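Let the Clumsy People Teach

October 2024

I spent a good part of the past year learning to put bags of chips into a basket. I did it with my own hands, then with a pair of handles that moved a robot arm on the other side of a bench, and then all over again when the first batch of recordings was thrown out. I have opinions now, and since my family has stopped asking about work, you get them instead.

My main one is this. We're too quick to hand the teaching job to whoever is smoothest on the controls.

When I started at Staltden, the ranking was simple. You did a task by remote control, somebody timed it, and the fast people got the recording hours. I was not fast. I was so not fast that my first week was mostly labeling. The idea made sense on paper (clean demonstrations, clean robot) and I believed in it for longer than I should have.

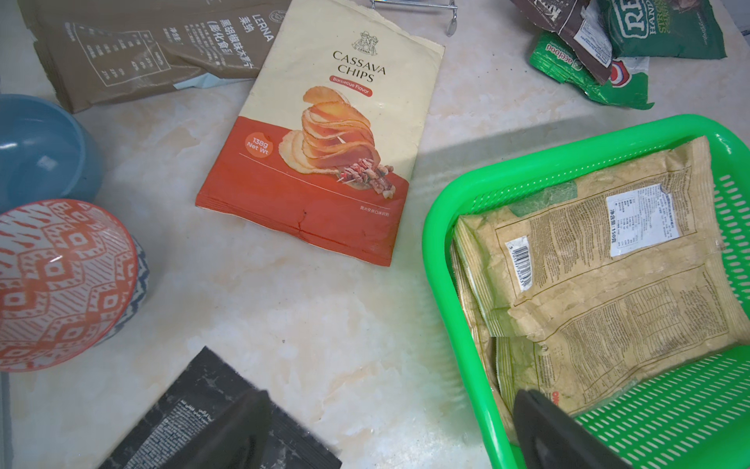 Speed looks great when everything is easy to grab. A good operator learns where the bag will be, picks the same angle every time, and gets into a rhythm that's lovely to watch. Then you give the trained robot a table like the one we use for snack sorting, with a bag of cassava chips lying at a slant, another bag already face down in the green basket, and more wrappers crumpled together over in the corner, and the rhythm is worth very little. The robot has seen the approach a thousand times and the recovery hardly ever. Nudge a bag a few inches and it heads off with total confidence to pinch a piece of counter.

So who knows about recovery? People like me! I miss, I back up, I come in from the side, I push the thing flat and try again. For months I was embarrassed by those recordings. I'd ask for them to be deleted, and they usually were. 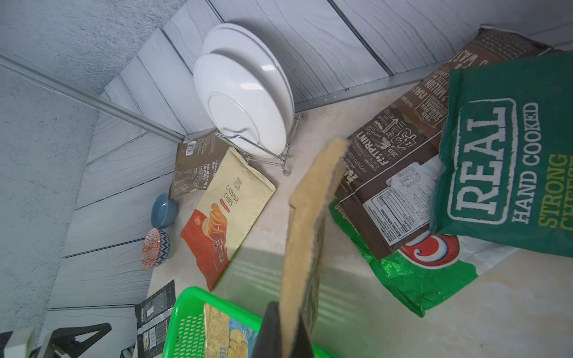 What changed my mind was a comparison we ran with the group at Drotville. They had 1,000 demonstrations, all from their two best operators, and every one with a fumble in it had been cut. We had 100 from six of us, me included, with the misses left in. Ours did better on tables neither robot had met before. It wasn't a proper study and I won't dress it up as one. The arms weren't identical, and we argued about the scoring over two lunches. But I've watched the videos of both more often than I'd like to admit, and you can see where theirs gives up. It closes on nothing and carries the nothing to the basket, very politely.

Now, I can hear the objection, because a friend at Karaki makes it every time we talk. Bad teaching is bad teaching. If you show a robot hesitation, it learns to hesitate, and you end up with a machine that hovers over a bag like a man choosing a melon. That's true, and I've seen it. Some of my early recordings are useless for exactly that reason: I stopped to think, and the arm hung there while I thought. Those should go. A miss followed by a fix is a different animal, and I wish the people who set the cutting rules would sit and watch a few dozen of each before lumping them together.
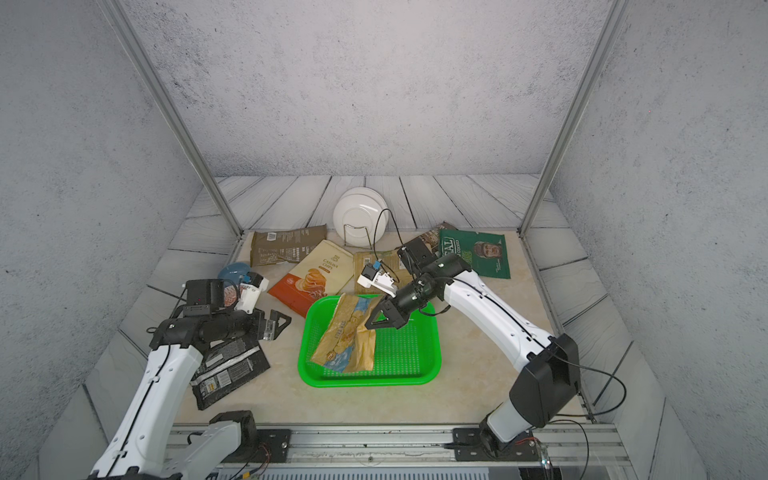

There's also the matter of two arms. With one, a slow person can get by on patience. With two you have to decide which hand does what, and the experts all settle on one answer and stick to it. Right hand reaches, left hand waits. I never managed to be that consistent. Some days I'd grab with whichever side felt closer, and it drove our scheduler nuts, but it meant the robot had a second idea when the first one was blocked.

I'll give the hand-guiding crowd their due, too. Taking hold of the arm and moving it through the job is slower to set up, and your own body gets in the way of everything, but you feel the bag. By remote control I crushed a lot of chips before I got any sense of how little squeeze they need. Flultham starts every new person on an hour of hand-guiding before they touch the handles, and I think they're right. I'd have saved us a fair amount of sweeping.

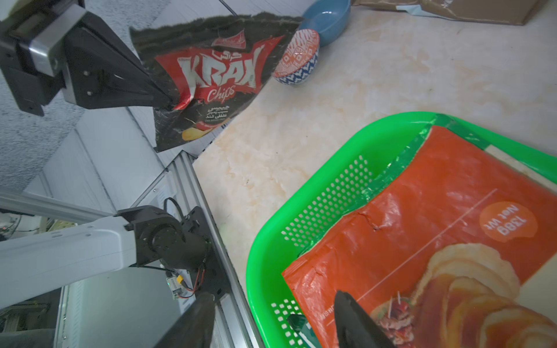
What I'd like is for teams to hire for the teaching job more widely than they do. Gamers are fine. I like gamers. But get somebody who has stocked shelves, and somebody who's never touched a controller, and somebody left-handed, and don't send them home when their times are bad. My best time on the basket task is 59 seconds, and there's a kid down the hall who does it in a fraction of that while talking about soccer. Keep us both on the schedule.

And stop deleting the misses before anyone has looked at them. Ask me again in November, when we start on cups, and I may be crankier about all of this.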